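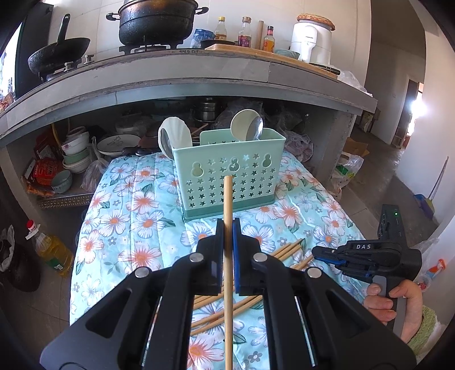

Figure 1. A chopstick upright between the jaws, with the utensil basket behind it.

Projects > Student Work > Manipulation Software

Last updated: December

Our project started with a complaint. Every time one of us wanted to look at a demonstration, we had to open three windows and scroll by hand until the video and the jaw width agreed with each other, and by the end of an afternoon we had usually forgotten what we were looking for in the first place. So we wrote Trolo, a small program that reads a recording, lines up its streams and suggests where one step ends and the next begins (we call these steps "segments" all through this report).

The recordings live in a folder we named Vumgate, and there are 352 of them, all of kitchen table work with chopsticks, spoons and a basket. We labeled 99 by hand, which took far longer than our plan allowed, and kept those apart for checking. Perex, the older script we inherited from last year's group, cuts a segment whenever the jaws close past a fixed width. It is a perfectly good idea for cups! A chopstick is so thin that the jaws are nearly shut before they touch it, and Perex kept reporting a grasp too early.
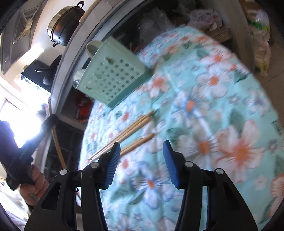 Trolo's segment finder looks at jaw width and the picture together, and most of our spring went into getting those two to agree. We first tried tracking whatever object was closest to the jaws, which sounded sensible to all of us. Printed flowers gave us no end of trouble there, because a blue-edged blossom lying between two blue pads looks a great deal like something worth picking up, at least to a tracker as simple as ours. Chopsticks lying in bundles were the other headache, and we ended up treating a bundle as one object until the jaws closed.

We also set a window of 4000 milliseconds for deciding whether a closed jaw is really holding something. Shorter windows split one grasp into several, and longer ones swallowed the release. The Eglītis filter, our name for the smoothing step that runs before all this, dropped 191 false cuts from the labeled set, and we were very happy to see them go.

Still on our list are two-handed recordings, where Trolo treats each gripper separately and has no notion of one waiting for the other. The labeling guide also needs a rewrite before next year's group picks it up.

Filed under: Student Reports, Perception, Tools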